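Wanted: people who don't believe in glue sticks
Call for participants, Manole paper workshop

We are looking for 57 adults to take part in a home and bench trial of ordinary paper adhesives. If you already have a favorite and want us to confirm it, this is probably a poor use of your afternoon.

The trial came out of a disagreement. Glue sticks are sold with words like "permanent" and "strong," and most of us have a drawer of birthday cards and scrapbook pages that say otherwise. Maybe the glue is bad. Maybe we press too lightly, leave the cap off, or buy the wrong paper. I have read a fair number of confident articles on the subject and I don't trust any of them, including the one I wrote.

Each participant will glue 72 paper joints over two visits, using sticks we supply and papers ranging from copy stock to wrapping paper. You sit at a white table, you glue, you press, you go home. We check the joints after 78 hours and again in January. The second check is the one I care about — plenty of things hold for three days. 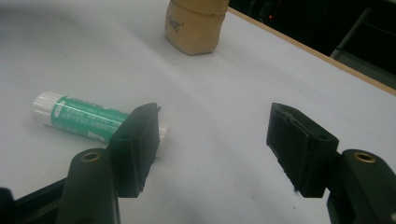
Virgil Jitaru thinks the whole plan leans the wrong way. A glue stick was never meant for wrapping paper, he wrote after reading the draft, and testing it there is like complaining that a pencil won't write on glass. He wants half the joints done on plain white stock, with the same hand pressure throughout.

He may have a point about the stock, so plain white now makes up half the joints. I'm less sure about the pressure. People at home don't press evenly, and I see no reason to pretend they do.

You should be 18 or older, able to sit and do small work with your hands for two hours, and willing to follow dull instructions exactly. No craft experience is needed. Anyone who works for a company that makes or sells adhesives can't take part, and we will ask.

We pay $130, half after each visit. There is no free gift bag and no certificate. You will not be told which stick is which until the January check is finished — please don't try to guess out loud at the table, as it spoils things for the person next to you.

To apply, write to Rodica Rusu at the Manole front desk by June 3, 2023. Tell us which visit times suit you, whether you are left- or right-handed, and the last thing you glued that came apart. Short answers are fine.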